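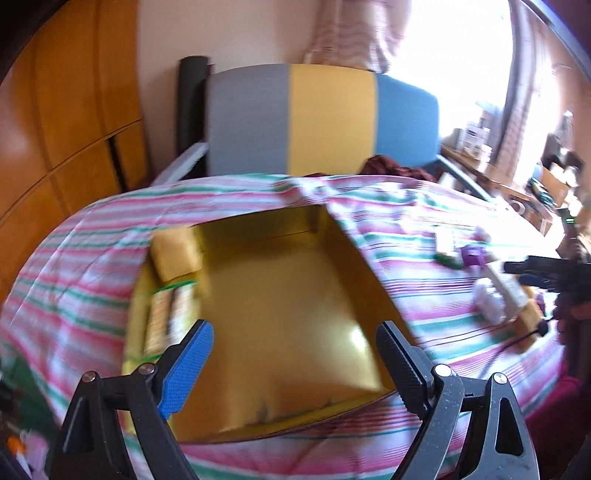
4. Phone bank set-up for the Haberkorn campaign

Do this before the evening shift. Takes 2 minutes if your login works.

1. Open Plenum and sign in with your canvasser number. Not your email.

2. Pick the Konen ward list. It should show 2,046 voters. If it shows 1,660 you've got last month's list - log out, log in, try again.

3. Choose the script marked October. Older scripts still mention the first debate, don't use them.

4. Check the caller ID. Must be the campaign office, never your own mobile.

5. Press Start. First number dials by itself.

Note: do-not-call entries are greyed out. Leave them grey, even if its your neighbour.
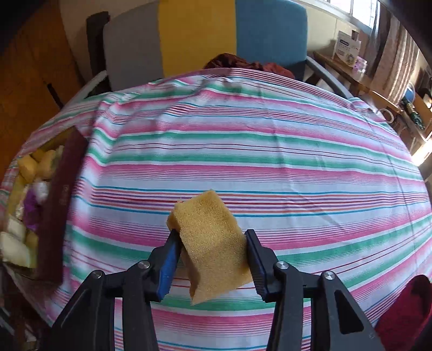 Uwe Strobel wrote in to say that step 2 didn't work for him until he'd cleared the saved session first, and he'd dialled 43 people off the old list by then. So: Settings, Saved session, Clear. Then step 2 again.

6. After each call mark the answer. Supporter, leaning, undecided, against, no reply. One tick only.

7. Postal vote questions - read out the council's number from the side panel. Don't advise on deadlines yourself.

CAUTION: never type health remarks, age guesses or anything nasty in the comments box. Voters can ask to see what we hold on them, and they do.

CAUTION: no calls after 8.30 pm. Plenum won't stop you.

8. Finished? Press End shift, wait for the green tick, then close. Closing early loses the last few answers and someone has to ring those people agian.

Sync to Nuvlow runs overnight, nothing to do on your side. If your totals are still missing at noon, send the office your canvasser number and the ward.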